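Courses > Sport and Society > Reader > Chapter 3

Chapter 3
Picking Players: How Clubs Decide Who Is Any Good

Every club that has ever signed a dud had a reason for it at the time. Usually the reason was written down, and usually it ran to several pages. This chapter is about those pages: who fills them in, what they leave out, and why a chairman who has read none of them so often gets the last word.

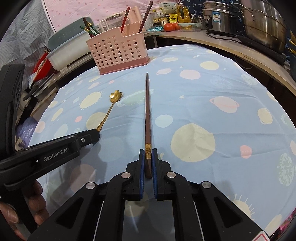
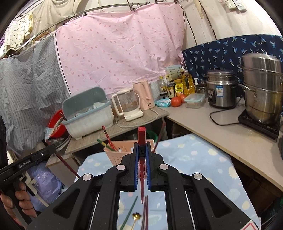
Geetha Pillai holds that a scout should watch a player at least once in foul weather, away from home, with his side losing, and that anything seen on a sunny afternoon is tourism. Plenty of scouts agree with her and then book the sunny afternoon.

The trade is older than its paperwork. For a long time a rugby club found its players by asking a schoolmaster, or a brother-in-law, or the man who drove the team bus. The answers were short. "Quick" was one. "Big lad" was another, and it covered a great many positions. What changed was money. Once a club had to pay a fee and a wage, somebody upstairs wanted to see how the decision had been reached, and "big lad" looked thin on headed paper.

We shall follow one club through most of the chapter. Pledside play in the second tier, own a decent ground and a poor car park, and in one March drew up a list of 130 players they might sign for the next season. By the end of the month the list was down to 40. Three were signed. The first of them was a prop from Deltasberg who had not been on the list at all.

How that happened is the subject of section 3.2, and it does the club more credit than it sounds. For now, notice the shape of the thing. A long list is made cheaply, mostly from figures: tackles made, metres carried, minutes on the field. A short list is made expensively, by sending people to cold grounds with a notebook. The signing itself is made in a hurry, when a knee goes in training and the telephone comes out.

The figures have their own troubles. A flanker at a weak club makes more tackles than a flanker at a strong one, for the simple reason that his side seldom has the ball. Pridunard once topped every tackling table in their league and finished bottom of the other one. A sprint time over 40 metres tells you how fast a man runs in a straight line with no one in the way, a situation most props meet twice in a career.

Eyes are no safer. Scouts remember the break that led to a try and forget the 25 minutes of leaning that came before it. They like players who look like players they liked before. In section 3.3 we look at the Majimbun trial, in which two scouts watched the same match from the same bench and filed reports on what might have been different sports.

Before reading on, choose a player in any team you follow and write down, in one sentence, why he or she is picked. Keep the sentence. You will be asked to mark it at the end of the chapter, and you may be as harsh as you please.

Key terms in this chapter: long list, trial period, halo effect, replacement value, gut feeling.

3.1 The schoolmaster and the spreadsheet

Idris Dafis played 25 matches for Pledside before anyone at the club measured him, and when they did, they found he was too small for the position he had been playing.

Last updated: March

Contact the course office | Copyright, all rights reserved | Back to top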